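We use cookies to remember your login and to count visits. Accept all | Settings

Home baking > Storing and freezing
Bread in an open basket or in a closed box?

Aileen Enriquez
November 24, 2024
Good evening to all. I moved to Brirholm in October and my bread behaves differently than in my old apartment. Before, I baked on Saturday and we ate the loaf until Tuesday without problem. Now the crust is like leather on the second morning, and once there was a green spot on the bottom. I did not change my recipe or my flour. My small meter shows 63 percent humidity in the kitchen, and the window there does not open very well.

My mother-in-law tells me that bread must breathe and that it must stay in a basket with a towel. My neighbor tells me to buy a closed box. I would like to understand the reason before I spend money.

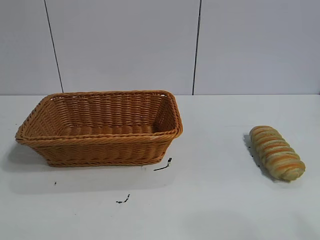 I bake mostly enriched dough, with milk and a little butter, so I know it is soft from the beginning and I do not expect a hard crust. What I want is that the inside stays soft and the outside does not become sticky. A twisted loaf has a lot of surface for its size, and I wonder if this is part of my problem. The basket is the woven kind with a thick braided rim, wider than it is deep, so air comes in from everywhere. Is that good or bad for such a loaf? Please explain slowly, I am not a professional.

Maribeth Javier
Basket for the table, box for the night. With milk and butter in the dough you lose more from drying than you gain from air. I would put it in a cotton bag inside a box with small holes. And let it cool all the way first, at least two hours. Most of the mold questions on this forum come from loaves put away warm.

Iulian Dinu
I don't agree about the box. At 63 percent you are making a little greenhouse. I had a Girel box with a rubber seal and I threw it out after one summer. Paper bag, on the counter, cut side down. If it dries a bit, toast it.

Maribeth Javier
I said small holes, Iulian. A rubber seal is a different thing.

Aileen Enriquez
Thank you both. I must confess that I put the last loaf away when it was still a little warm, so maybe the green spot was my own fault. But what about shape? I want to make small things for the holidays also, and I would prefer to do them early. My sister makes the spiral ones, where you wind a strip of dough around a metal cone. Hers are always crisp at her house. When I carry them home they are soft by evening, even without any filling. 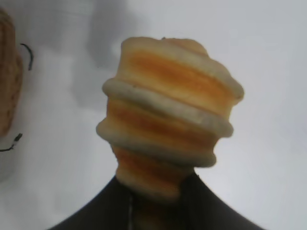

Uzma Zaidi
Shape matters less than fat and sugar, in my experience. Sugar pulls water out of the air, so anything glazed will go soft in a damp kitchen, whatever you keep it in. Leave off the glaze, freeze them plain on the day you bake, and give them a few minutes in a hot oven before you fill them. I would freeze the loaf too, sliced.

Iulian Dinu
Freezing a good loaf on day one feels like a sin to me, but for pastry I agree with Uzma.

Carmela Rizzi
Nobody has asked how you bake it. If the middle is a bit underdone, it will go moldy in any container. Do you have a thermometer? I take milk bread out at 195 °F in the center, sometimes a little more. When I used the Frota tins I always needed five extra minutes compared to a free loaf. Also wash the bread box with vinegar and dry it very well, the old crumbs in the corners carry mold to the next loaf.

Aileen Enriquez
I do not have a thermometer, I only knock on the bottom and listen. I will buy one before the box, it is cheaper.

About the crumbs — I am ashamed to say that I have never washed anything where I keep bread. I only turned it over and shook it above the sink.
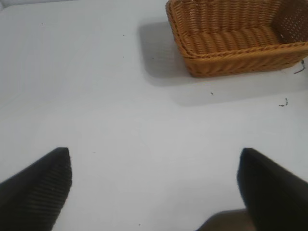 So my plan for the next weeks is this. I bake the same dough as two loaves from one batch. One goes in a cotton bag inside a borrowed box with holes, as Maribeth says, and the other in paper, as Iulian says. Both will cool for three hours on a rack. I will cut one slice from each every morning and write down how it feels. If there is enough dough left, I make a few rolls and freeze them.

Iulian Dinu
Good test. Use the same knife and cut the same thickness, otherwise the end of the loaf will fool you.

Maribeth Javier
And keep them both away from the stove, please. My own box was above the dishwasher for a year before I noticed that the steam went straight into it.

Aileen Enriquez
Mine is next to the kettle! I will move everything tonight and write again when I have results.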